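Fitting a wrist camera to a home-built arm, and getting it to look where you want

I've had my little tabletop arm for a fair while now (it was a kit to begin with, though there's not much kit left in it) and the one upgrade I kept putting off was a camera on the wrist. I thought it would be fiddly. It was fiddly! But it only took me two evenings at the Gomcombe workshop, and a good part of the first one went on looking for a screw, so I reckon anyone who's got an arm moving can do this.

These notes are for a two-finger gripper with a small USB camera. If yours has a suction cup or a hook on the end you'll need to work out your own bracket, but the cable and aiming bits are the same.

What you'll need

A small USB camera, the sort sold as a bare board with a lens on it. Mine came from a box of bits marked Siteo and I couldn't tell you the model.
Four M2 screws and nuts to match.
A printed bracket, or a bit of bent aluminium if you haven't got a printer.
A long, thin, very bendy USB cable. Please don't use the stiff one that comes in the packet.
Sticky-backed Velcro, the narrow stuff.
A marker pen and a tape measure.

Step 1. Park the arm and switch it off

Move it to a pose where the wrist is at a comfy height and then cut the power to the motors. I know, I know. But I once had the Girerix (that's the arm, named after the sticker on the old power supply it runs from) twitch while I had a screwdriver in its wrist, and it made me jump so badly that I threw the screwdriver. Hold the arm as you switch off or it'll flop.

Step 2. Print or bend the bracket

Mine is a plain L shape. The long side bolts to the flat plate behind the gripper motor and the short side holds the camera board. I made the long side 61 mm, after a first go at 36 mm that left the lens so close in that all I got was an enormous view of my own gripper. If you're bending metal, file the corners. You will catch your knuckles on it otherwise, probably the same knuckle every time.

Leave the holes on the short side as slots. You'll want to tilt the camera later and slots save you printing the whole thing again.

Step 3. Bolt it on loosely

Put the screws in finger tight and no more. Check that the gripper can open all the way and close all the way without touching the bracket, moving it by hand. Then turn the wrist by hand from one end of its travel to the other. If anything rubs, sort it out now.

Step 4. Run the cable

This is where my first try went wrong. I taped the cable flat along the arm, very neat, and the first time the wrist turned it pulled the plug straight out of the camera. You need a loop of slack at every joint that bends. I leave a loop big enough to get two fingers through, and fix the cable with Velcro on the straight parts only. Samah Abdelaziz, who has the bench next to mine, suggested twisting the cable once round the forearm before the wrist, and that does help if your wrist joint spins a long way.

Step 5. Aim it

Plug in, open whatever camera viewer you've got on the computer, and switch the motors back on. Now tilt the camera until you can see the tips of both fingers and the gap between them. That gap is the bit you care about, because anything you're going to pick up has to pass through it. If you can only see one finger, the board is twisted in its slots.

Don't worry about the picture looking lopsided compared with the room. Once the wrist is rolled over, every straight line in the place goes slanting off somewhere. I drive mine about a bit at this stage and just watch, to get used to it. With the wrist rolled and looking off towards the whiteboard, I've got both tips in view, a good wide gap, and the floor showing through between them with the foot of the board beyond, which is pretty much what I'm after. 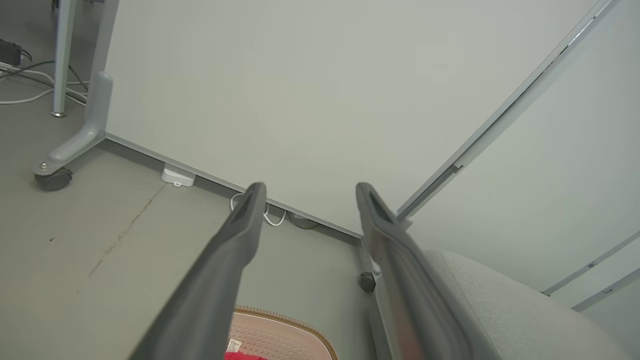 Step 6. Tighten up and mark it

Once you're happy, nip the screws up properly. Then draw a line with the marker across the bracket and the camera board so the two halves of the line match up. If the camera ever gets knocked (it will), you can push it back till the line joins and you're near enough there. I check mine at the start of every session.

Step 7. Set the focus

Most of these little boards have a lens you turn by hand, and there's usually a blob of glue on it that you have to crack first. Go gently. Put something with print on it between the fingertips, I use a bus ticket, and turn the lens until you can read it. The far side of the room will go soft and that's fine, you aren't picking up the far side of the room.

Step 8. Check the delay

Wave your hand in front of the lens and watch the screen. If your hand on the screen is noticeably behind your real one, drop the resolution. I was getting a horrible lag at the highest setting and went down two steps before it felt right. Unplugging the hub and going straight into the computer helped too.

A few things that caught me out

The lights over our benches made bands roll up the picture. There was a setting in the viewer for mains frequency, and changing it to 50 Hz cleared them.

Shiny fingertips are a nuisance. If yours glare, give them a rub with fine wet and dry paper.

If you've already taught your arm any positions, run them again slowly with a hand on the switch. The bracket sticks out further than you think, and a move that used to clear the edge of the bench may not clear it now. I've got a small dent in mine to prove it.

Next job is getting the Kyriakidis script, the one off the workshop's shared drive, to save the pictures along with the joint angles. It runs, but it stops dead at frame 3256 every single time and I haven't a clue why. If you've got it going past that, leave me a note on the bench.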